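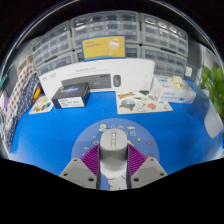 蓝桌面，后面一整墙的柜子和盒子

上个月答应了好几个人要写陶艺课的事，拖到现在，再不写就真忘了。

先说怎么开始的。去年七月我在 Dromumero 看了一个很小的展，两间屋子，全是 Padmavathi Ramasamy 的陶。我本来是陪朋友去的，朋友想看楼上的版画，我在楼下等她，等着等着就走不动了。那些东西说是罐子吧，又都没有口，封得死死的，表面一层一层刮过，刮痕粗的地方像树皮，细的地方像有人拿梳子梳过头发。墙上没几行字，只写了泥料和烧成温度，别的一概不解释。我特别喜欢这种不解释。

后来朋友下来找我，说你怎么还在这儿，版画那边都要关门了。我说你先看看这个。她看了两眼，说像冬瓜。好吧，也确实有点像冬瓜。

回家以后我老惦记着，上网翻了半天，她的访谈很少，能找到的一篇里她说自己做一件东西最慢的不是成形，是等。泥要等它干到刚好能刮的程度，早了会拉毛，晚了会崩。她说她常常守着一件坯子喝五杯茶，什么也不干。我当时觉得这话有点玄，等自己上手了才知道人家说的就是大白话。

课是在 Khoury 报的，离我住的地方骑车二十来分钟（上坡，夏天去一趟人先熟一遍）。一期15节，每节三个钟头。老师姓邱，讲话很快，手更快，示范的时候我基本没看清过。第一节课揉泥，我以为揉泥就是揉面，我面揉得还可以啊！结果切开一看，里面全是气泡，像一块奶酪。邱老师也不骂人，拿钢丝啪地切成两半，往桌上一摔，说再来。那天我就揉了一晚上泥，回家胳膊抬不起来，洗头都是低着头凑过去洗的。

拉坯我不行。真的不行。别人第三节课已经能拉出个碗了，我的泥永远在转盘上甩着走，最后变成一个歪帽子。有一次整坨飞出去，落在隔壁同学的水桶里，溅了她一身，她笑得比我还厉害。后来我就死心了，转去做泥条盘筑，一圈一圈往上垒，慢是慢，但是它听话。而且这也正好是我想做的那种东西，封口的，不装水不插花，就是一个形。

说到这个，家里人看了都要问：这是干嘛用的？我妈问过，我表哥问过，来修热水器的师傅也问过。我一开始还认真答，说这是雕塑，说着说着自己先心虚。什么叫雕塑呢，我也就是垒了个圆的东西然后把上面封起来。后来我改口说是镇纸，大家就都满意了，我妈还说那你给我也做一个。做了，两斤多重，她拿去压腌菜了。

我觉得比较有意思的是刮这一步。盘筑完了表面全是手指印，要拿工具一点点修。工作室里有一套 Steltov 的修坯刀，据说很好，大家都抢，我用过一次，太利了，一不留神就挖进去一块。我现在常用的是半张旧锯条，五金店买的，几块钱，弯一弯可以贴着弧面走。锯齿那边刮出来是一道一道的，平的那边再收一遍，可以收干净，也可以不收干净。我纠结最多的就是收到什么程度。收得太干净，像模具里倒出来的；不收，又显得懒。邱老师过来看了一眼，说你转着看，别老盯着一个地方。我转着看了半天，发现背面忘了刮。

釉我试了三种，都不喜欢。最想要那种灰里带一点点黄的，试片上明明很好，上到大件就发闷，像隔夜的粥。同班的一位大哥建议我干脆不上釉，素烧完打磨，用 Asach 的蜡擦一遍。我照做了，颜色深了一层，摸着很舒服，就是擦的时候整个阳台都是那股味儿，两天没散。

然后是开窑。烧之前我一点概念都没有，以为做好了就是做好了。第一批我放进去四件，出来的时候一件从底下裂到腰，另一件封口的地方炸开了，应该是气孔扎得太小。邱老师说封口的东西一定要留孔，留在底下，别不好意思。我就是不好意思，嫌那个孔难看，扎了个跟针眼似的。行，学费交了。炸掉的那件我没扔，里面的泥条一圈一圈看得特别清楚，我反而觉得比外面好看，现在放在书架上，朋友来了都以为这是故意的，我也就不说什么。

钱也顺便报一下，有人问过我。学费加泥加烧窑，一期下来我一共花了2,066，锯条不算。贵不贵看你怎么想，我之前办的健身卡比这个贵，去了两次。

第二期我已经报了，这回想做大一点的，高度四十公分以上，分两段做再接起来。接的地方怎么处理还没想好，可能就让它露着一道缝。草图画了22张，翻来翻去还是第一张最顺眼，后面那些都想太多了。

对了，Padmavathi Ramasamy 那个展的小册子我当时没买，回头再去已经卖完了。谁手里有多的请留言，我拿镇纸换，重量随便挑。

写于 23/04/2019，泥还在阳台上盖着湿布，我去翻一下。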